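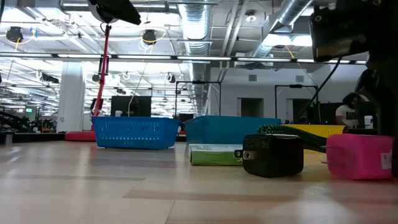 Gripper cable keeps catching on the bins, how do you route yours?

I look after one tabletop arm and I'm about ready to throw a shoe at it. The thin black cable that comes down off the gripper goes diagonally to the table and ends up in behind the yellow bin. When the arm swings left with the wrist turned, the cable snags on a rim and I get a force fault (309 on our Fondard controller). I've shortened it twice! Too short and it pulls at the connector, too long and it's fishing for bins again. Do I need a proper cable carrier or is there a cheap way?

3 comments

Answer 1 (14 votes)
Don't shorten it any more, you'll kill the connector. Run it back UP the arm first. Strap it at the wrist, leave a loop you can get your fist through, strap again just past the elbow, then let it drop behind the base. Hook and loop straps, please, zip ties chew the jacket. Then jog every joint to its limits at slow speed with your hand near the stop and watch that loop. I did ours on a Saturday and it's had one snag since (my fault, I forgot to redo a strap).

Answer 2 (2 votes)
Same fault here on an Urell arm, and I just moved the bins over. Works ok.

Answer 3 (6 votes)
What answer 1 said, but check your tool payload afterward, the straps and slack do add a little. And look at the cable where it's been rubbing. If the jacket's nicked, swap it now, mine went intermittent and I blamed the software for a week, ugh.

Shares: 143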